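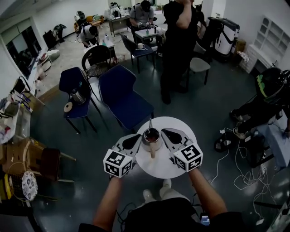 Conall Doherty has asked that the grippers never be laid down on their marker cubes, and his request now stands as the first rule of the Floko handling sheet. A scuffed pattern, he reports, cost the Urkia room most of a morning in February, and the fault was looked for in the software long before anyone thought to clean the cube.

Hand-held grippers: care and setting up
Nosdale Handling Laboratory, Urkia room

The page records how the Floko pair is kept in working order between sessions. It is intended for staff and visiting operators who have completed the Odoi induction, and should be read together with the handling sheet kept in the room.

The pair in use
Two grippers, grey and white, one to each hand, with the white marker cube at the base of each. The task at the small round table is a saucepan with a spoon standing in it.

Marker cubes
Cubes are wiped with a dry lint-free cloth before each session. Solvents are not permitted. A cube with a lifted corner or a scratch across a marker is withdrawn and entered in the log under its own number.

Jaws
The jaws are opened and closed fully 21 times before calibration. Any stiffness is to be reported to Birgit Dreßler. Operators should not oil the slides themselves.

Calibration
Calibration is repeated whenever a cube has been changed, and in any case after 59 recordings. The left gripper is always done first. If the two results differ by more than 5 mm, the procedure is started again from the beginning.

Cables and power
Leads are run along the floor to the power strip and checked for kinks at the plug end. Chargers are switched off at the wall when the room is locked.

Liquids
Where a task calls for a filled pan, the gripper is wiped down afterwards and left to stand for an hour before it returns to its case. Adi Santoso holds the spare seals.

Service record
The present pair had completed 1,782 recordings at its last service. The right-hand spring was replaced on that occasion; the left was found to be within limits and was refitted.

Enquiries about loans of the equipment should be addressed to Shafiq Begum at the Nosdale office.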